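柠檬为什么这么酸，它又是打哪儿来的

给八岁以上、对酸东西不太服气的读者

先做一个小实验，不需要任何工具。请你在心里想一个柠檬。想象有人把它切开，汁水顺着刀口往下淌，然后那个人把一片柠檬放到了你的舌头上。

好了，现在检查一下你的嘴巴。是不是多了一点口水？

柠檬根本没有出现，你的嘴却已经准备好了。这说明你的大脑很勤快，也说明它很好骗。吃过一次柠檬以后，大脑就把这件事记在了小本子上，以后只要听见“柠檬”两个字，它就赶紧通知口水上班。口水的任务是把酸味冲淡，顺便保护你的牙齿。它每次都准时到岗，哪怕到了才发现是一场误会。

酸到底是什么

柠檬汁里有一种东西叫柠檬酸。名字起得不太费脑筋：在柠檬里找到的酸，就叫柠檬酸。第一次把它从柠檬汁里单独提取出来，是两百多年前的事，弄出来的是一些白色的小晶体，看上去跟糖差不多。请不要因为看上去差不多，就用它来拌草莓。

柠檬酸溶在水里，会放出一种特别特别小的东西，叫氢离子。你的舌头上有许多味蕾，里面有专门负责对付氢离子的细胞。氢离子一来，这些细胞就向大脑报告：“酸！”来得越多，报告的声音就越大。吃橘子的时候，它们只是礼貌地提一句。吃柠檬的时候，它们就是在大喊大叫了，你的脸也跟着皱成一团。

科学家用一把叫 pH 的“尺子”来量酸的程度。这把尺子有点别扭，数字越小，反而越酸。纯净的水是 7，不酸也不碱，没什么脾气。柠檬汁在 2 上下。从 7 到 2 听起来只差了五格，可是这把尺子上每往下走一格，氢离子就多十倍。走五格，就是十乘十乘十乘十乘十，你可以自己算一算，算完就不会小看柠檬了。

你的胃里也有很酸的液体，比柠檬汁还要酸一些。所以严格地说，你身上一直背着一小袋比柠檬更厉害的东西，只不过它平时不怎么声张。
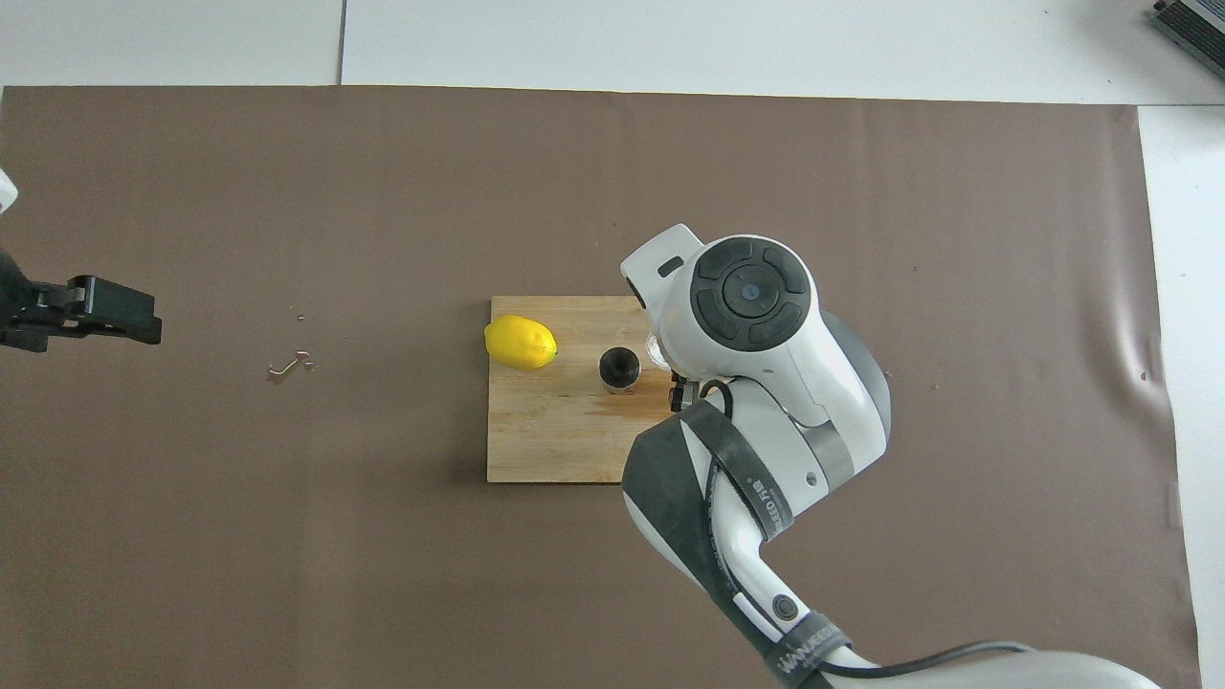

柠檬为什么要这么酸

糖是甜的，动物爱吃甜的，吃了果子就会帮植物把种子带到远处去。苹果懂这个道理，樱桃懂这个道理，西瓜懂得都有点过头了。那柠檬是怎么回事？

一部分答案是：柠檬不是野地里自己长成这样的。柠檬是个混血儿。科学家查过它的“家谱”，也就是藏在细胞里的 DNA，发现它的一位家长是香橼，另一位家长是酸橙。而酸橙自己也是混血儿，是柚子和宽皮橘的后代。

我们来把这一家子认一认。

香橼，皮厚得惊人，切开一看，大半都是白色的软皮，果肉缩在中间一小团。它很香，放在屋子里能香好些天。你也许见过它的一种变形亲戚，叫佛手，长得像一只黄色的手，第一次见到的人多半会往后退一步。

柚子，个头大，脾气好，皮可以戴在头上当帽子。大人会说不许这样玩食物。等他们走开再说。

宽皮橘，就是那种皮很松、一剥就开的橘子的祖辈。你冬天吃的很多橘子都跟它沾亲。

柑橘家族里最要紧的老祖宗，就是这三位，外加几位不太有名的野生亲戚。它们的老家在亚洲，从喜马拉雅山南边一直到中国南部那一带。甜橙、葡萄柚、柠檬，还有许多你叫得上名字的柑橘，都是它们互相结亲，亲上又加亲，弄出来的。这家人过年要是坐在一起，称呼肯定是一团糟。

柑橘们这么容易结亲，是因为它们的花粉不挑剔。一只蜜蜂从柚子花上飞到橘子花上，脚上沾着花粉，什么也没多想，一个新品种的种子可能就这样有了着落。后来人发现哪棵树的果子好用，就把它的枝条剪下来，接到别的树上去，这叫嫁接。所以今天同一个品种的柠檬树，彼此差不多就是同一棵树的许多份拷贝。柠檬不太讲究个性。

所以，问柠檬为什么这么酸，有点像问你为什么长着姥姥的鼻子。香橼常常是酸的，酸橙也酸（名字里已经写明了），两边一凑，孩子能甜到哪里去呢？再加上人觉得酸得好，酸得有用，就一代一代把它种了下来。一种果子只要有人类愿意替它浇水，甜不甜就没那么重要了。

皮上的秘密

柠檬的酸在汁里，香却在皮上。

你要是凑近了看柠檬皮，会发现上面有许多小坑，像是被很细的针尖扎过。每个小坑下面都住着一个小小的油囊，里面装着有香味的油。用指甲轻轻一掐，油囊破了，香味就跑出来。这种油主要是一种叫柠檬烯的东西。奇怪的是，橙子皮里的油也主要是柠檬烯，可是橙子闻起来一点也不像柠檬。差别在另外一些分量很少的成分上，其中有一种叫柠檬醛。它在油里占的地方很小，说话的声音却最大，整个柠檬的味道差不多都由它说了算。每个班上都有这么一位同学。

黄皮下面是一层白色的海绵一样的东西，它的学名叫中果皮，它的味道叫“不该咬的”。它是苦的。苦的东西多半是植物用来劝退别人的，通常也真能劝退。可是有的人会把它用糖煮了再吃，人类在这方面一向不听劝。

再往里，就是一瓣一瓣的果肉。把一瓣撕开，你会看到许多水滴形状的小袋子，每个小袋子里都装满了汁。说来有点好笑，这些小袋子其实是毛。它们是从每一瓣的内壁上长出来的毛，长着长着就鼓了起来，灌满了汁水。也就是说，你喝柠檬水的时候，喝的是水果毛里的汁。这件事很适合在饭桌上讲给挑食的弟弟妹妹听。

水手和坏掉的牙龈

从前，在海上航行是一件很要命的事。风浪当然可怕，可是许多水手并没有死在风浪里。他们在船上待了几个月以后，开始没有力气，牙龈出血，牙齿松动，旧伤口又重新裂开。这种病叫坏血病。

当时的人猜了很多原因。有人怪海上的空气潮湿，有人怪水手太懒。得了病的人躺着起不来，别人就说你看，他果然很懒。这种推理方法到今天也没有完全绝迹。

到了十八世纪，一位船上的医生做了个实验。他把十二个病人两两分组，每组吃的东西差不多，只是多加一样不同的：有的喝苹果酒，有的喝醋，有的喝海水（抽到海水的那两位运气不好），还有两个人每天吃橙子和柠檬。没过几天，吃橙子和柠檬的两个人好得最快，其中一个很快就能回去干活了。这大概不是他最盼望的奖励。

照理说，从第二天起，所有的船就该装满柠檬。可是大人们又花了四十多年才下定决心。下次有大人嫌你穿鞋慢，你可以把这件事告诉他。

水手缺的那样东西，后来有了名字，叫维生素C。许多动物自己的身体就能造维生素C，猫能，狗能，山羊也能。人不能。我们的祖先很久以前把这个本事弄丢了，大概因为他们整天吃果子，丢了也没发觉。所以我们得靠吃，而船上只有硬饼干和咸肉。硬饼干里没有维生素C，有时候倒是有虫子。

维生素C并不是酸味的来源，这一点很多人会弄混。柠檬酸，主要是柠檬酸的功劳。辣椒一点也不酸，里面的维生素C却比柠檬还多。只是让一船水手每天嚼辣椒，恐怕会出别的乱子。

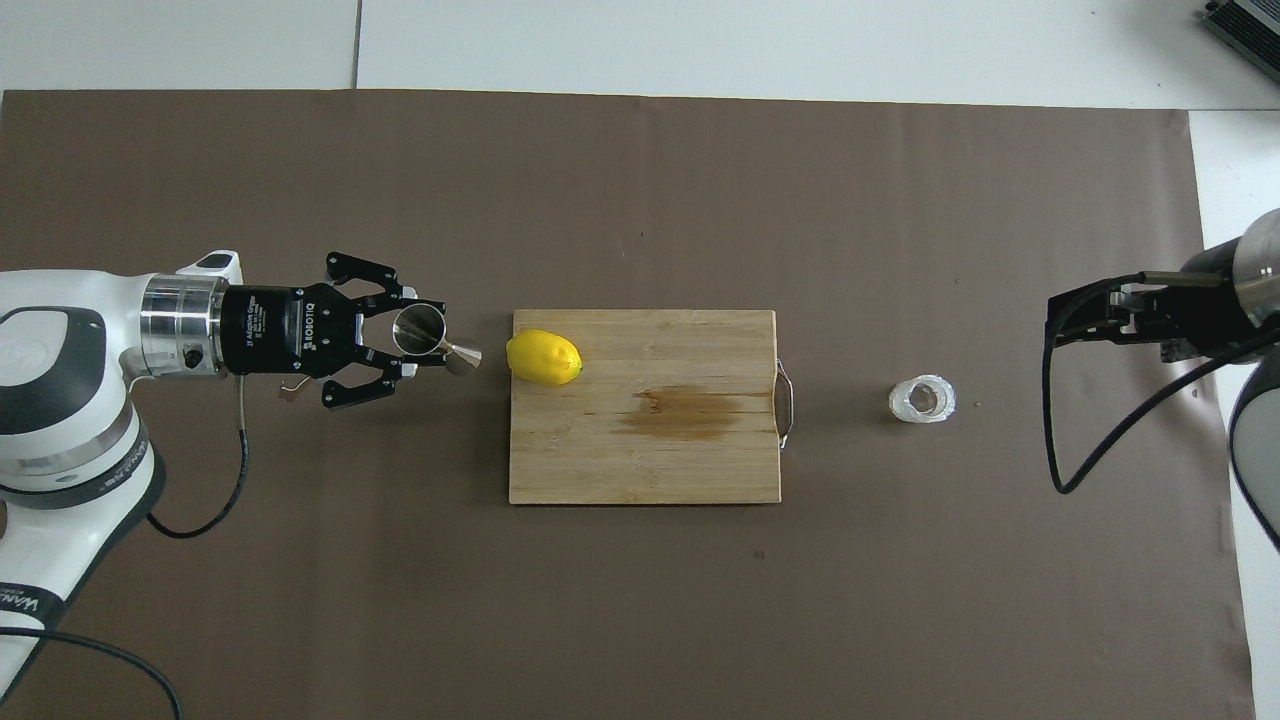 柠檬树过的日子

柠檬树长得不算高，枝上常常带刺。它怕冷，一场霜冻就能让它病上好久，所以它喜欢住在冬天也比较暖和的地方。

它有个怪脾气：不太管季节。苹果树很守规矩，春天开花，秋天结果，冬天休息。柠檬树要是住得舒服，一年能开好几回花。你会在同一棵树上同时看到花苞、花、小绿果子和大黄果子，好像一家人谁也没商量好几点吃饭。

刚结出来的柠檬是绿色的。变黄靠的是天气转凉，夜里一凉，绿色的叶绿素慢慢退下去，底下的黄色就露了出来。在一直很热的地方，柠檬熟透了也可能还是绿的。它已经长大了，只是没换衣服。

要是你想自己种一棵，可以从种子开始。把柠檬籽洗干净，别让它干透，埋进湿润的土里，大约一个指节那么深，放在暖和的地方。过几个星期，可能会冒出两片油亮的小叶子。有时候一颗籽会冒出两棵苗，这不是你数错了，柑橘的种子常常会这样。

然后你就等着。从种子种起的柠檬树，要好些年才肯结果，有的干脆一直不结，专心当一盆绿叶子。你可以从现在开始等，等到上中学的时候再来看看。叶子揉一揉也是香的，算是给你的利息。

几件可以在家里做的事

写密信。把柠檬汁挤在小碗里，用棉签蘸着在白纸上写字，等它变干，字就看不见了。想读的时候，请大人帮忙用熨斗在纸上慢慢熨过去，字会变成棕色。原因是柠檬汁里的一些成分比纸更容易被烤焦。不要自己拿熨斗，也不要用火烤，密信烧掉了虽然很保密，可是收信的人会有意见。

救苹果。苹果切开放一会儿就会变成棕色，像是生了气。切两片，一片抹上柠檬汁，一片什么也不抹，过一个小时再来看。让苹果变色的是一种酶，它不喜欢酸的环境，柠檬汁一来它就干不动活了，汁里的维生素C也帮了忙。

变颜色。把紫甘蓝的叶子撕碎，请大人倒上热水泡一会儿，你会得到一杯紫色的水，味道不值得尝。往里滴几滴柠檬汁，它会变成粉红色。再换一杯，加一点小苏打，它又会变成蓝绿色。紫甘蓝水就是一把颜色做的 pH 尺子，比数字那把好看。

让它冒泡。在杯子里放一勺小苏打，倒进柠檬汁，它会嘶嘶地冒泡，那是二氧化碳。杯子最好先放在水池里，这句话我是擦完桌子以后加上去的。

最后说一件跟牙齿有关的事。酸会让牙齿最外面那层硬壳暂时变软一点，所以不要整片整片地啃柠檬来显示自己勇敢。喝了很酸的东西以后，先用清水漱漱口，过半个小时到一个小时再刷牙。你看，世界上居然有一件事，是因为刷牙刷得太积极而做错的。请不要把这一条单独剪下来贴在浴室里。

相关阅读
洋葱凭什么让你哭
醋是坏掉的酒，酸奶是坏掉的牛奶吗
蜜蜂不知道自己在上班
为什么香菜会让一部分人生气
盐从哪里来，又为什么总是撒多了
十月的树叶都把绿色藏到哪儿去了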